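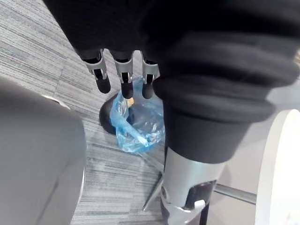
The blue bag, bunched up over the rim.

Trash was the last thing on the list. It was always the last thing. Keys, lights, fridge, trash, go.

She had 15 minutes till the elevator got locked for the movers and she was on her knees on the striped carpet going through garbage.

Because the stub was gone. The little stub off the Covitz form, number 881, and without the stub no deposit, the woman on the phone had been very clear. Fifty dollars is 50 dollars. And it was more than that really. She'd said she would handle it. She'd said it to the whole office, out loud, in October, like an idiot.

So. Bag. Crumpled, loud, that awful crackle every time she touched it. Something yellowish near the top – her heart actually jumped – and then no. Wrapper. Just a wrapper. She put it back, which was dumb, but where else do you put it.

Think. Where did she sit. When did she last have it in her hand.

She'd come in from Worari Street at lunch, wet shoes, phone ringing. Sat down. Talked to the El-Sayed people for ever about the parking. Folding something the whole time, small, smaller, the way she did with recipts and gum paper and anything else that held still. Then got up and –

And what. 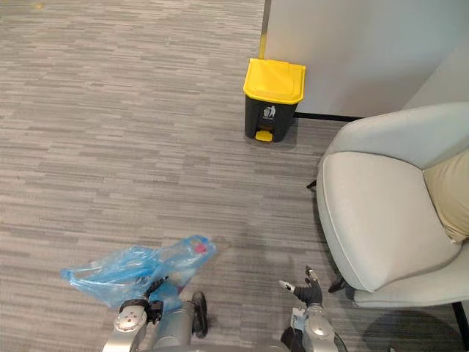
Bin, wall, chair. Yellow lid down.

The chair. The gray one with the round back, the one everybody fought over when Nillus first moved in up here and then forgot. She'd taken the El-Sayed call in the chair.

She went over still half crouched. Hand down behind the cushion. Crumbs. A pen cap. Hand down the other side, along the piping, all the way to the wrist.

Paper.

Folded so tight it felt like a tooth. She got it open with her thumbnail, one corner tore, didnt matter, the number was in the middle. 881. She read it twice and then sat down right there, cushion and all, and laughed at the wall for a bit.

Down the hall the elevator dinged. Somebody yelled was there anything left in 205.

"Just the trash!" she yelled back, and didn't get up yet.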